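## The Lounge Report: Cushions, Again

Readers of the June issue will remember that the upstairs lounge at Brovton got its new seating after a wait long enough for two people to retire. The velvet tub chairs are now in place, and I'm told they are very comfortable by everyone who reached them before I did. What we did not plan for was the cushions.

The order went in as one line on a form, and one line on a form can mean all kinds of things to a supplier. Drandura sent 108. They came in sacks, they were stacked in the copy room, and for most of a week you could not make a copy without first being hugged by something pink. Most have gone back. The rest live upstairs with us, and by four in the afternoon they live on the floor.

I have given the matter more thought than it deserves. A tub chair is a bucket with good manners. It holds one person, and it has no room for that person plus two square cushions, so the first thing anybody does is pull the cushions out and drop them in front. Then they sit, drink their coffee, admire the velvet and leave. The next person steps over the pile and does the same at the next chair.

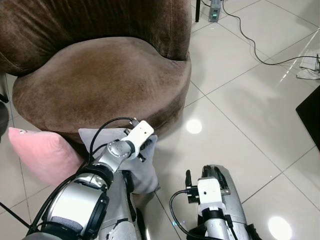 *Pink leaning and gray held up in a black gripper, with the brown velvet behind them.*

Oisín Horgan, who chose the colors and would like that remembered, has asked me to pass along a few house rules. I have trimmed them for length and taken out the underlining.

- If you take a cushion off a chair, put it back on a chair. The same chair is nice, but he'll accept any chair.
- Plump the gray ones. They crumple if you look at them, and a gray cushion left in a heap looks like somebody's sweatshirt. One has already been to the lost and found.
- The pink ones hold their shape, so they go at the back.
- Do not cut off the tags. We need them for the exchange, and Kütt will not take a cushion back without one. (The exchange has been "in progress" since spring.)
- Brush the velvet whichever way you like. It will show every handprint regardless, and the person who spelled a word on the seat of the chair by the window should know that we could all read it.

There has also been some talk of a basket. A big one, by the door, where spare cushions could spend the day. Bikilero quoted us $218 for a woven one with a lid, and $1,098 for what their catalog calls a "textile storage island" – I looked at the picture for a long time and I believe it is a bench. The basket is being considered. The island is not, although Oisín has bookmarked it.

Until then, please pick up as you go. It takes a few seconds, and the cushions weigh next to nothing. If you have a view on pink versus gray, the sheet is taped up next to the kettle. Gray is ahead, and one voter has written "neither" 4 times in the same handwriting.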